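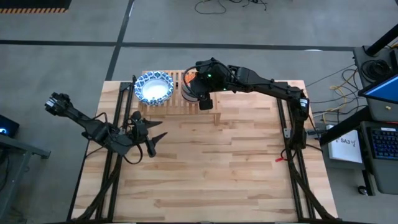
Search this site
Enter keywords Go

Unit 4 notes: Collecting demonstrations

Read these before the lab session in March. The lab sheet assumes you know the terms and won't repeat them.

4.1 What we are collecting

A demonstration is one complete run of a task, driven by a person and recorded from start to finish. The recording holds the joint positions of both arms, the gripper openings, the camera streams and the commands the operator sent. We call one run an episode. A set of episodes of the same task is what the policy trains on.

The policy learns to predict the next few commands from what the cameras and joints report now. It has no other source of information about the task. If the operators always approach a bowl from the right, the policy will approach from the right, including when the right is blocked.

4.2 The station

We use the two-arm tables in the Mumley lab. Both arms are bolted to the frame at the sides of the wood top, and most tasks use the slatted rack at the back as a raised surface. Kitchen items are the standard set this term: a bowl, a gray cylinder and a few small colored objects. The bowl with the blue and white pattern is useful because its white interior contrasts strongly with its rim, so you can check in the video whether an object ended up inside.

Some tasks need only one arm. The other arm still gets recorded. Park it pointing out past the side of the table and leave it alone for the whole episode. Last year half of one group's episodes had the idle arm parked in a different place, and their policy learned to twitch it.

4.3 Writing the task down

Before anyone records, the group writes a task card. It has a start condition, an end condition and a list of what may vary. For the rack task the card reads:

Start: bowl on the left part of the rack, cylinder on the rack to its right, both grippers open.
End: cylinder standing in the bowl, right gripper open and clear of the rim.
May vary: distance between bowl and cylinder, rotation of the bowl, position and color of one extra object.
May not vary: rack position, camera mounts, room lights.

"Put the cup away" is not a task card. Two operators will read it two ways and you will train on the average of them.

4.4 How many, and how different

Each group records 400 episodes. That is enough for this task with this policy, and it's what fits in the lab hours. The Favitz set, which we use for comparison in Unit 6, has 900 episodes of a similar task, but nearly all of them start from the same layout. A policy trained on it does well at that layout and poorly two inches to the side.

Use the layout sheet. It lists 26 starting layouts. Go through the sheet in order, then start again at the top. Don't record one layout many times in a row because it is already set up. Change operators often enough that no layout belongs to one person.

Write the layout number and operator initials into the episode record before you begin. Filling them in from memory afterward does not work.

4.5 Keeping and discarding

Keep an episode if it meets the end condition. Keep it if the operator missed the first grasp, paused, and tried again; recoveries are worth having and you will not get many. Discard it if a hand came into view, if the rack moved, if a camera dropped out, or if the operator gave up. Don't delete discarded episodes. Move them to the reject folder with a one-word reason.

Long pauses are a separate problem. A policy trained on episodes full of waiting will wait. If you need to think, think before you press record. Pauses at the start and end get trimmed by the script, but pauses in the middle stay.

4.6 Checking as you go

Replay 2 episodes from every batch before you start the next one. Look at three things: whether the video and joint data line up, whether the gripper opening changes when the fingers visibly close, and whether the object is in view of the wrist camera at the moment of the grasp. A timing offset found in the first batch costs you ten minutes. The Dodlow group found theirs after the last one.

4.7 For the lab report

Hand in the task card, the episode table and one page on what your set covers and what it leaves out. Name at least one layout you expect to fail and say why. The Kowalczyk reading is optional, but its section on operator differences will help with the page.

Comments (3)

mtr: Does a dropped cylinder count as a recovery if it stays on the rack?

Lieselotte Strobel: Yes, if you pick it up with the arm and finish. If you reach in and stand it up by hand, reject it.

jo_b: The layout sheet link goes to last year's version.

Questions about these notes: ask at the lab desk | Copyright, course staff | Back to top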